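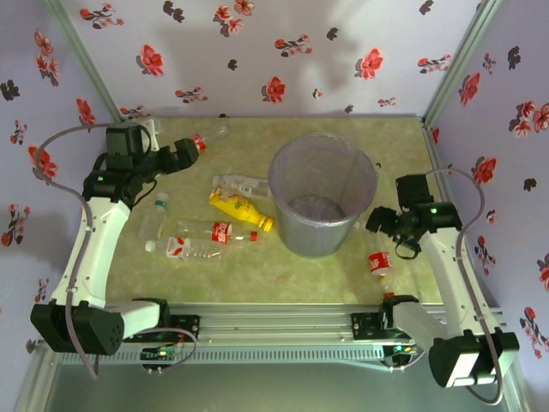 Zachary Wong asked under my May post whether a see-through bin wouldn't drive me mad, having the rubbish on show all day long. Fair thing to wonder, and I wondered it too before I bought the Dokier wastebasket. My answer after a good few weeks is no, not in the slightest, and I've gone back for a second!

Mine is the grey translucent one. It's plastic, it's light, and the tint is just dark enough that you see shapes and levels without reading every last wrapper. I keep it for plastic bottles and nothing else. We get through a silly amount of fizzy drinks and water in this house (Yetunde blames me, I blame the weather) and the old solid bin was always fuller than I thought. Now I can tell from the doorway when it wants taking down.

Things I love about it, in no real order. It rinses out in the shower in under a minute. There's no lid to fight with, so bottles go in one-handed while you're stirring something. It doesn't hold on to smells the way our fabric hamper did, although you do need to empty the dregs out first, as with anything. And it looks nice! I had it next to some flowery paper in the spare room for a while and the grey sat very happily with the reds.

Now the grumbles, because there are a couple. It's so light that a full bottle dropped from any height will send it skating across a smooth floor. I put two blobs of the Gimurora grip putty underneath and that sorted it. It also scratches if you scrub it with anything rough, so stick to a soft cloth. And if you don't squash your bottles it fills up in no time, mostly with air.

On squashing, I've got quite particular. Cap off, flatten, cap back on, in it goes. I leave the labels alone unless the wrapper is the big wraparound sort. 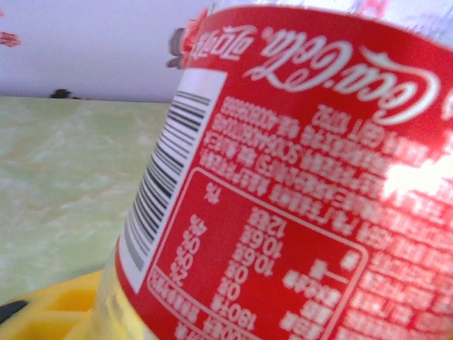

Those I slit down the side with nail scissors and peel away in one go, and it's oddly satisfying when the whole thing comes off clean. Do check what your own council wants before you bother, as ours in Droltulcombe takes them either way and I only do it for fun.

I did try the Usman basket first, which Titilayo Amadi had recommended to me. Perfectly good bin, and sturdier, but solid white, so I was back to peering over the rim. If you want something for a study, with paper and pencil shavings in it, I'd probably still point you to that one.

For bottles, though, the Dokier every time. Five stars from me, and I'd love them to do it in green.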